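Tistix Support – Ticket 2080
Subject: Fish finder loses the bottom on the drift, fine at anchor
Status: Solved
Opened: 12/04/2025
Unit: Skirnon sonar head, transom transducer, Tistix chart app on a tablet
Boat: 18 ft open dinghy, outboard, kept at Bretbridge

Original message

Hello! First of all, I love this thing. I've fished the reservoir at Bretbridge since I was small and I've learnt more about the bottom of it in one season than in all the years before. There's a ledge off the dam wall I never knew existed, and it holds perch like you wouldn't believe.

Now the problem. When I'm anchored the depth reading is rock solid. As soon as I pull up and start drifting, the number starts to flash, then it sticks on the last good depth, then it goes to dashes. It comes back when I anchor again, usually within a minute. Under power at low speed it's hit and miss. Over the deep channel it's worse than in the shallows.

Things I've already tried:
Restarted the head and the tablet
Cleaned the face of the transducer with washing-up liquid and a soft cloth
Swapped the fuse
Turned the sensitivity up and down
Checked the plug behind the head, no green stuff, pins straight

Log file attached. The error that keeps coming up is 223.

Reply from Tistix Support

Thanks for such a clear report, and for trying the simple things first. Code 223 means the head is sending pulses but isn't getting a return it trusts. It doesn't point to a dead transducer. With a dead one you'd have no depth at anchor either.

Could you check the following and let us know?
1. Is the transducer level when the boat is loaded as you'd normally fish it?
2. Does the cable run next to anything else on its way forward?
3. What is the drift filter set to? (Settings, Sonar, Advanced)
4. Does anything electrical get switched on when you lift the anchor?

Customer update

Number four has got me thinking! I have a Kerekes electric motor on the bow and I use it to keep the drift straight. It's off at anchor, obviously. I'd never connected the two because it has its own battery.

Answers to the rest: the transducer looked level on the trailer, but I haven't checked it with me and the tackle on board. Drift filter is on High, which I think is how it came. The cable goes up the port side with everything else and I'll have the side panel off tomorrow to see what it's sitting against.

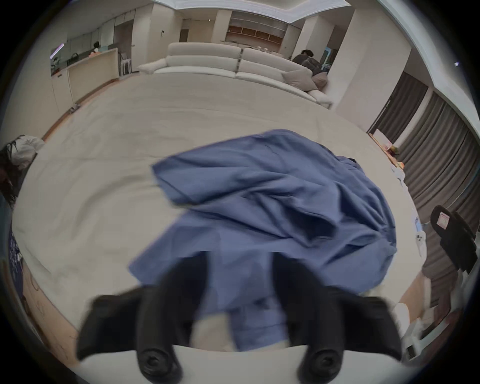

Panel off, and it's a proper bird's nest in there. The transducer cable is tied to the thick power leads for the Kerekes motor for nearly the whole length of the boat – my own work, I'm sorry to say, and I was very proud of how tidy it looked at the time. The spare cable was coiled up on top of the motor battery as well.

I've cut all the ties and moved the transducer cable over to the starboard side, on its own. The spare now sits in a loose figure of eight under the back seat. I haven't touched the filter yet as I wanted to change one thing at a time.

Reply from Tistix Support

That's a very good find. Motor leads throw out a lot of noise when the speed control is working, and a cable tied alongside will pick it up even with separate batteries. Please do a drift with the motor off, then one with it on, over the same bit of water. Leave the filter on High for both, then set it to Low and repeat.

Customer update

Back from the water and grinning! Results below.

Filter High, motor off: steady, lost the bottom once over the channel
Filter High, motor on: steady in the shallows, dashes over the channel for a few seconds at a time
Filter Low, motor off: perfect
Filter Low, motor on: perfect, with a bit of speckle near the surface

So the cable was most of it and the filter was the rest. I also had a look at the level with a friend sitting where I sit, and the transducer was pointing back a touch. Brought it down 2 notches on the bracket. The fish arches are much fuller now, and I can see weed standing up off the bottom where before it was just fuzz.

No 223 in the log for the whole trip. Four perch and a very cross little pike, too.

Reply from Tistix Support

Wonderful news. The speckle near the surface is normal with the filter on Low. Surface Clutter set to Medium should tidy it up without hiding any fish. We'll close the ticket in a week unless you need us.

Customer update

Clutter on Medium and the screen is lovely. Please close it. I'm already planning October on that ledge!

Resolution: cable re-routed away from motor leads, drift filter set to Low, transducer angle adjusted
Parts sent: none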